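Tarnix and Enance Share First Results From Simulated Gripper and Camera Trials

A two-armed robot has been working its way through a virtual home this January, and the teams at Tarnix and Enance are very happy to share what they have so far. The joint project, named Penrose, compares grippers, camera positions and arm controllers inside a computer-rendered apartment before any hardware is bought.

The trials cover 147 runs with 2 grippers, both driven by the Brustov arm controller. Every run is repeated from a body camera and from cameras near the fingers, so the teams can see how the same controller copes when its view changes.

"We went in thinking mostly about finger shape," said Huệ Mai, who leads testing at Tarnix. "Then we started comparing the camera views and couldn't stop talking about them! A door that looks simple from the body camera is a very different problem when two fingers fill the bottom of your picture."
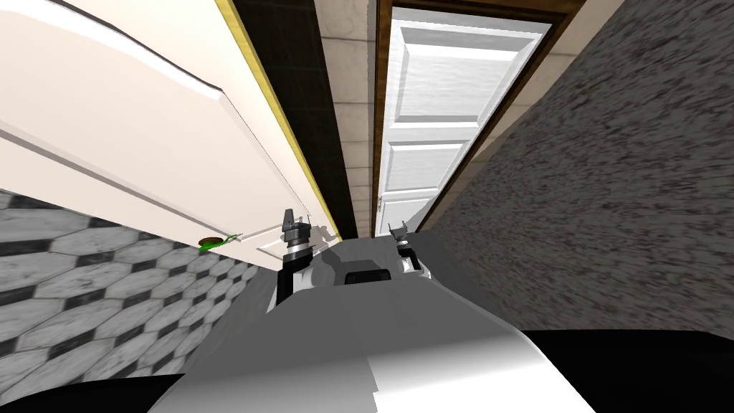
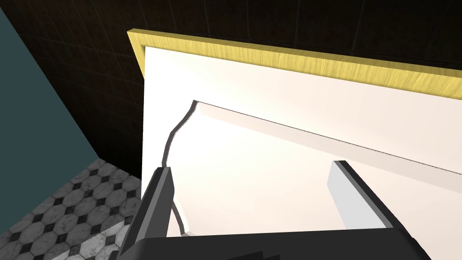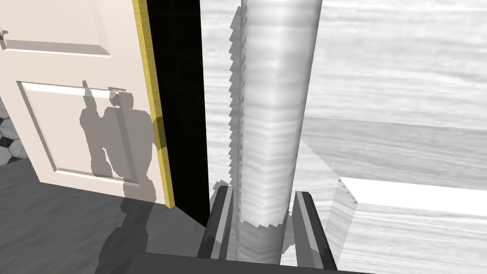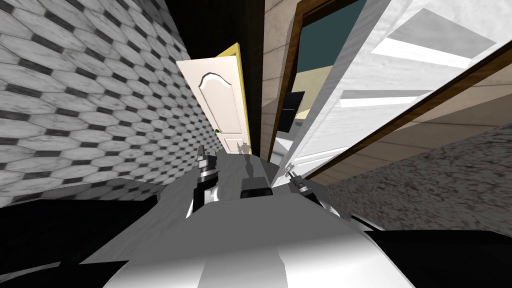

Simulation views from the Penrose trials. The first and last look out over the robot's body and both grippers; the second and third are close views between the fingers of a gripper.

Doors and cabinets were picked for this round since they ask a lot of an arm in a tight space. The controller has to bring the fingers close to a panel or an edge while keeping the rest of the robot clear of walls and frames. The software logs finger position, joint effort and contact for each attempt, and a full batch now finishes overnight.

Nhàn Triệu, simulation engineer at Enance, is especially pleased with the replay tool her group wrote for the project. It lets a tester stop a run at any point, switch cameras and start again with new controller settings. "I used to rebuild the whole setup to check one idea," she said. "Now I try it before lunch, and if it's a bad idea I still have the afternoon."

The next round adds 13 new room layouts and a wider set of camera angles. Tarnix and Enance will walk through the comparison method in an open online session on Wednesday, with time for questions from other robotics teams.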